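Erkell 24-Ounce Travel Mug – Review

I've been through a lot of travel mugs, and this one has me hooked! The lid comes apart in 2 pieces, so old coffee has no place to hide, and it slides into the cup holder in my Pryor stroller without any wiggling. I filled it at 170 degrees one morning and was still happily sipping at lunch, around five hours later. The handle is a little narrow for big hands – my one complaint.
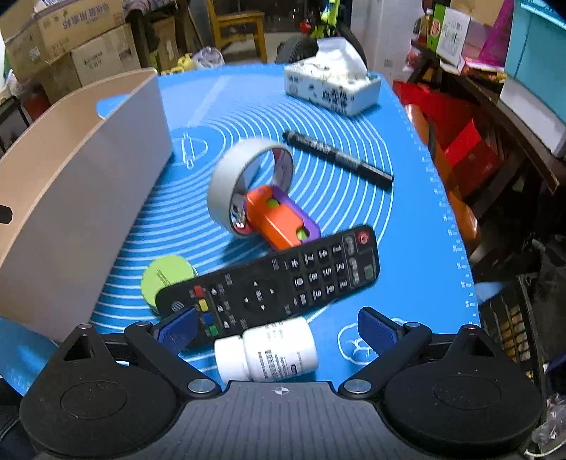
One reader wrote in to say hers started dripping after 8 months, until she swapped in a new seal from Sivance.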